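Forty-six goes at the same drum

I have been putting off writing this one up, mostly because Efua Owusu was kind enough to let me spend two days in her unit and I don't want to sound ungrateful. The tea was good. The people were patient. I still came away unconvinced.

Some background, for those who skipped the January post. Kevar is a small outfit that sells what it calls "teaching time". You bring them a dull job, they put one of their people on the controls of an arm, that person does the job over and over, and the recordings are used to train the arm to do it alone. The job I went to watch was unloading washing machines for a firm called Pusine, who run laundry for hotels. Reach into the drum, get hold of a towel, pull it out, drop it in a trolley. My nephew could do it at four.

There are two ways they show the arm what to do. One is to take hold of it and push it through the movement, which they call hand guiding. The other is to sit a couple of metres off with a pair of controllers and drive it. I tried both and was bad at both, though bad in different ways. With hand guiding you end up with your own shoulder stuck in the door of the machine, and the arm learns a path that suits someone of my height with a stiff neck. With the controllers you have no feel at all. I squeezed on what I was sure was a fistful of towel and came out with nothing, twice.

Anselmo Sampaio does most of the driving. He used to operate a forestry crane and he is lovely to watch, very quiet with his hands. He did 46 runs on the first day I was there and threw away 15 of them. I asked what was wrong with the 15. A few were obvious, where the towel fell back in. The rest, he said, "didn't feel clean". I wrote that down and underlined it. If the man on the controls is sorting good from bad by feel, then what the arm is being given is his taste, and I'd like to know what happens when he goes on holiday and someone else's taste goes in.

You get a fair idea of his problem from the view down at the wrist, which is one of the things he has to steer by. 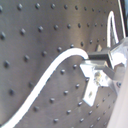 Dimpled steel, white cable, and a corner of the gripper.

Try judging depth from that. The steel throws back whatever light it gets, the dimples bunch up as the metal curves away, and the pattern looks much the same wherever you look along it. Anselmo says you get used to it. I believe him, since he plainly has. What I doubt is that the arm gets used to it the way he has. When I asked Efua how they check, she said they look at how often it succeeds, and when I asked how often that was she said it depended on the drum.

It would. Pusine have machines from more than one maker. The recordings so far come from a single model, 234 of them kept out of however many were made. Efua thinks they will need another 154 for the next model along, and she had that number ready so quickly that I asked where it came from. The budget, she said, and laughed. I did appreciate her saying so.

I should be fair here. On the second afternoon, at twenty past three, they let the arm go by itself and it took out a bath sheet in one smooth pull, and I said "oh!" out loud like everybody else. The next go it closed on thin air and stayed there, hand shut, until Anselmo leaned over and pressed stop. They tried a few more after that, with mixed luck. Nothing I saw would have kept up with one bored person and a trolley.

Bawa, who make the controllers, have a leaflet by the kettle saying anyone can teach a robot in an afternoon. Anselmo has been at this drum since before Christmas.

I asked Pusine whether they'd let me come back in the spring when the second machine is meant to be working. They said probably. I'll take my own towel. Next post will be the Pisavari vacuum, which three of you have now asked for and which has already eaten a sock.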